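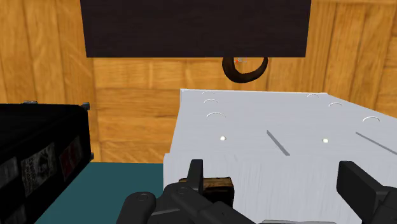 torquey_mc
Comparing two grippers in sim before I spend real money. Stock parallel one vs the Jundlow fingers, same arm, same task, 700 grasps each. In the wrist view you get a bark-textured block between the fingers and the white top behind, and that small block is where the Jundlow pads slip. Stock is fine. Friction or finger width?

padlock88
Friction, check your contact params. Jundlow's default file is way too low, I had to raise it in February.

torquey_mc
Same value on both — already checked.

orbitweld
Then it's your controller. Gripper force ramps too slow in Rotich unless you change teh rate. Mine was at 20, went to 1,000, slips gone.

padlock88
Disagree, stock would slip too then. Got an outside cam? Want to see the arm pose

torquey_mc

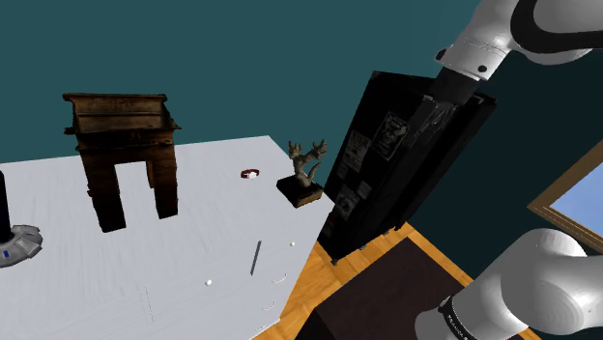

Side cam, Franka reaching into the top of the black cabinet

orbitweld
ok wrist looks pretty crowded in there. Wide fingers at the cabinet would bug me more than the block tbh

padlock88
Still say friction. Run 2 pad values, leave the rest alone.

torquey_mc
Will do both, rate first. Side cam stays on, wrist cam alone is useless for teh cabinet.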